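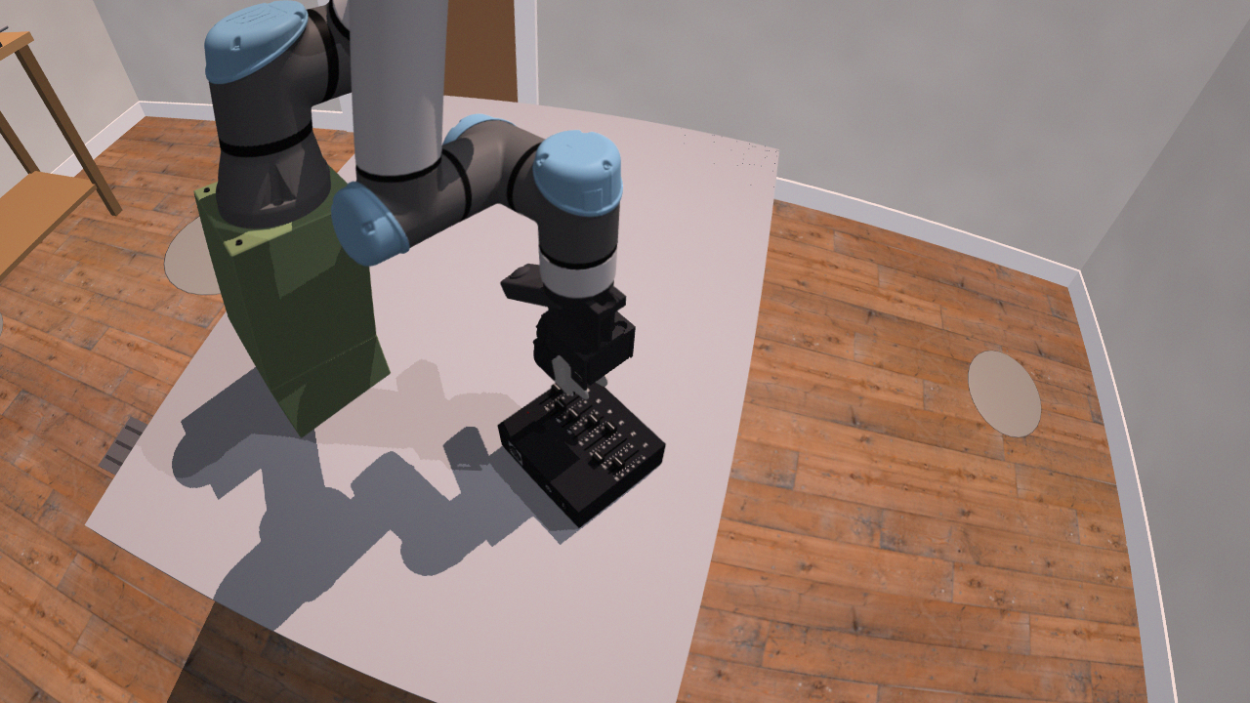

Livby library to close for floor repairs in November

The Livby public library will close for most of November while crews repair the floor in the main reading room and replace pipes under the children's section. The Edent branch will stay open and add evening hours until 8 p.m. during the work.

Water damage was found in the spring after a pipe leaked under the east wall. The town first planned to patch the floor, but an inspection showed the support beams also needed work. The contract went to Tagle, a builder that repaired the Lilari community hall last year.

Staff will move 3,632 books into storage before the closing. Another 398 titles, mostly new releases and large-print books, will go to Edent, where any cardholder can borrow them. The library has 1,153 active cardholders.

Holds that are ready for pickup will be sent to Edent automatically. The outdoor book drop in Livby will be locked for the whole period.

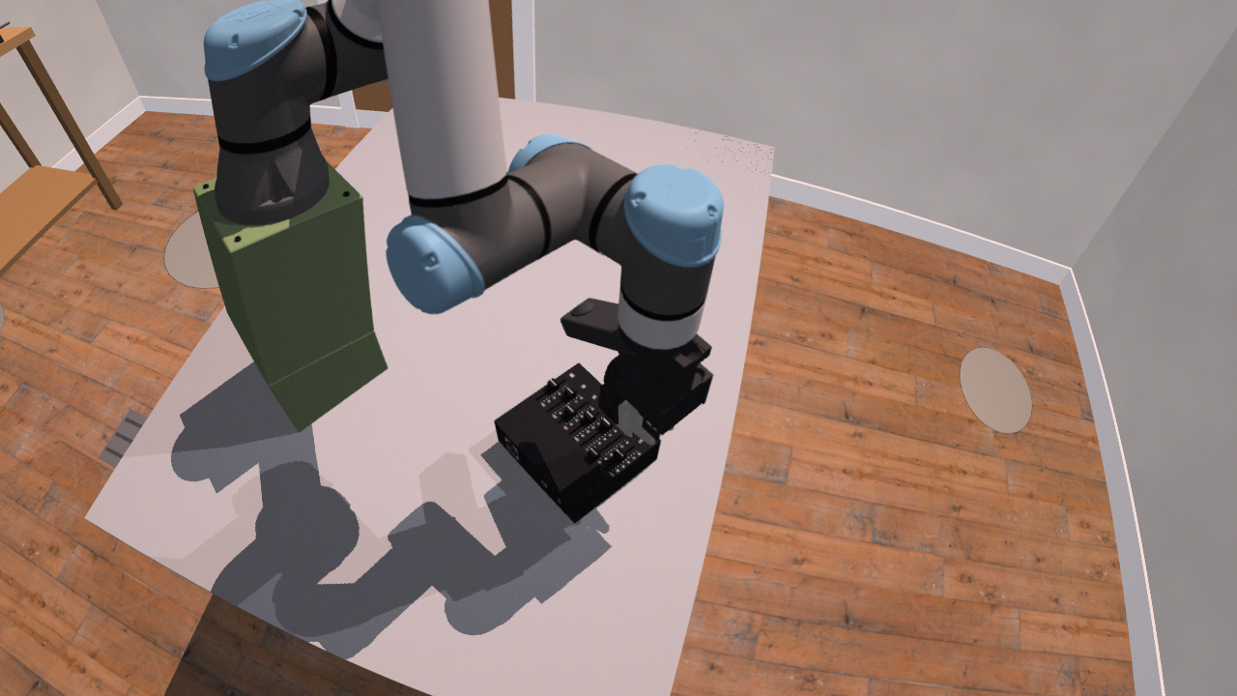

Will late fees be charged while the library is closed?

Late fees are on hold until the Livby building reopens. Items due in November can be returned at Edent or kept until then.

Story time moves to the Lilari community hall at 10 a.m., with room for 52 people. The reading room is expected to reopen in December, and the meeting rooms upstairs will follow once the new heating is tested.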